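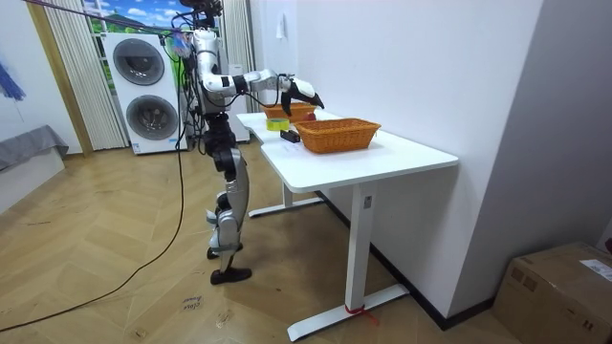 Berari 机上片づけ記録 データカード

概要

Berariは、机の上を片づけるという、人類がいまだに決着をつけていない作業についての記録集です。収録は2115件。対象は机、かご、テープ、そして「あとで戻す」と言われたまま戻らない小物です。配布名はKedlow版とBumum版の2種類ありますが、中身の違いはフォルダの並び順だけです。統一しようという話は二度出て、二度とも昼食の時間になりました。

管理はShewit Beyeneが担当しています。ラベルの表記ゆれに関する苦情も同じ宛先です。

机について

天板は白の長方形で、長辺の片側に浅い曲線の切り欠きがあります。座る人の腹に配慮した形と思われますが、件数の多いラベルは「切り欠きから落ちた」です。脚はT字形の白、足元は平たく幅広。前側の脚の根元には赤いストラップが輪にして結んであり、端が床に垂れています。ラベルは strap_red です。「ほどく」という作業項目は用意していません。

床は明るい色の木のヘリンボーンです。床に落ちた物の位置を板の枚数で書いてきた協力者がいましたが、斜めに数えるのか縦に数えるのかで三日もめたため、現在は「机の下」「机の横」「遠い」の三択に落ち着いています。

かごについて

オレンジ色の編みかごが主役です。手前のかごは長方形で大きめ、縁が丸く巻いてあります。もう一つは壁寄りの奥の角の近くに置かれています。ラベルではそれぞれ basket_near と basket_far と呼びます。位置で名前をつけたので、入れ替えると名前も入れ替わります。設計上の欠陥だという指摘はもっともで、次の版でも直りません。

小物について

tape_yellow:黄色いテープのロール。横倒しで置かれることがあり、その場合の姿勢は lying とします。転がっている最中の姿勢名は未定です。

black_small:黒くて四角い小さな物。リモコンかホチキスに見えます。ラベル付けの際に意見が割れ、投票も割れたので、この名前になりました。どちらかに決めたい方は手元で置換してください。責任は負いません。

作業の種類

1. 小物をかごに入れる
2. 小物をかごから出す(1の直後に行われることが多い)
3. かごを寄せる
4. かごを戻す
5. 机の上に何も置かない状態にする

5は307件あります。ただし「何も置かない」の解釈は記録者に任せたので、かごが残っているものも混ざっています。かごは物ではなく収納である、という主張を通した記録者がいるためです。厳密に選びたい場合は、終了状態の欄が clear のものを使ってください。clear_ish は使わないでください。

ファイル構成

kedlow/ 作業の種類ごと
bumum/ 机ごと
labels.csv 物の名前と位置
notes.txt 記録者のひとこと。読む義務はありません
aguiar/ 旧形式。残してあるだけです

labels.csv の列は、記録番号、物の名前、開始位置、終了位置、終了状態、備考の順です。備考欄には改行が入ることがあります。表計算ソフトで開くと15行目あたりから列がずれて見えますが、ファイルは壊れていません。引用符の扱いを設定し直してください。

既知の問題

basket_far と basket_near が同じ位置になっている記録があります。重ねて置いたのか、書き間違えたのか、確認できていません。

strap_red を「小物」に数えた記録と、机の一部とみなした記録があります。集計では机の一部に寄せました。

「きれいになった」という備考は評価に使えません。ほぼ同数の記録に「まだ汚い」とあり、両方書いてある記録も見つかっています。

aguiar/ の位置表記は左右が記録者から見たものなのか机から見たものなのか不明です。机から見る、とはどういうことかという議論は notes.txt の後半にあります。

向いている用途、向いていない用途

物の位置の変化を調べる、ラベル付けの手順を比べる、といった使い方を想定しています。片づけの上手下手を判定する用途には向きません。上手な例を集める計画はありましたが、応募がありませんでした。

更新

直近の版では tape_yellow のつづりの誤りを直し、clear_ish を廃止する案を見送りました。修正の取り込みは毎週水曜日です。水曜日に机が使えないときは、翌週に回します。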